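Home
Opinion
Columns

Let People Read the Plea Form Before They Sign It

I've been sitting in the back row of misdemeanor court in Tavbridge on and off since December, mostly because my neighbor's son had a trespassing case and his mother didn't want to go alone. His case ended weeks ago. I kept going, which my family finds a little odd, but I'd gotten hooked on one small piece of paper and I couldn't let it go.

The paper is the plea form. In our courthouse it has 22 boxes, and each one gets your initials. You're giving up a jury trial, initial. You're giving up the right to question witnesses, initial. If you're not a citizen this could get you deported, initial. Then you sign at the bottom, the judge asks if you understood everything, and you say yes, because who says no to a judge with a full hallway waiting?

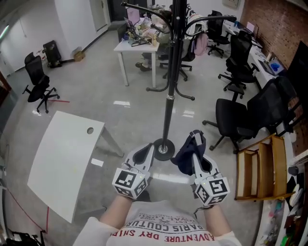 I timed a few of these on my phone clock out in the hall (no phones allowed inside, fair enough). One young guy got the form from the clerk, went out the door with his lawyer and was back before I'd finished half a granola bar. I'm a fast reader and I couldn't have gotten through the first page. And he was pleading to something that will pop up every time he applies for an apartment!

I don't blame the lawyers much. Rianne Hoekstra, a public defender I got talking to on the courthouse steps, told me she had 52 open files that week and that it was a light one. She goes over the form out loud with every client and hates how quickly she has to do it. "They're nodding at me," she said, "and I know what nodding means."

So my idea is a dull one. Give people the form the night before. If there's an offer on the table, hand over the blank form along with it, in plain words and in the language the person speaks at home, and don't take the plea until the next court day unless the person asks to go ahead. Somebody sitting in jail who'd walk out the door by pleading today should get to do that, of course. But let them be the one to ask.

The pushback I hear is about the calendar. Bart Willems, who used to prosecute here and now writes wills, wrote me a long and pretty friendly email saying an extra court date means another day off work for the defendant, another bus ride, another chance to miss it and end up with a warrant. He's right about that, and it bugs me. I'd let people come back by video, or let the lawyer appear for them where the law allows it. Our county already does that for traffic matters - I don't see why it can't stretch to a shoplifting case.

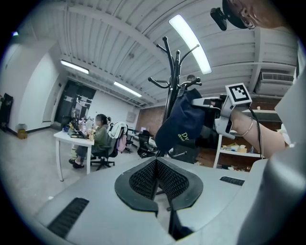
Wouldn't most people just sign the same form a day later?

Probably, and that's fine with me. I'm after the few who'd get home, read box 14 at the kitchen table, call a cousin who knows something about immigration or nursing licenses, and come back with a question they didn't have the day before.

My neighbor's son was one of those, by luck. His hearing got bumped because the interpreter for another case was running late, and overnight his mother read the form and noticed the part about probation searches. He still took the deal, but his lawyer got that term dropped first. It took one phone call.

The court's rules meeting is open to the public, and you can send a written comment if you can't make it. I've sent mine. It's a page and a half, and Javiera Troncoso at the law library helped me take out the angry parts, most of them anyway.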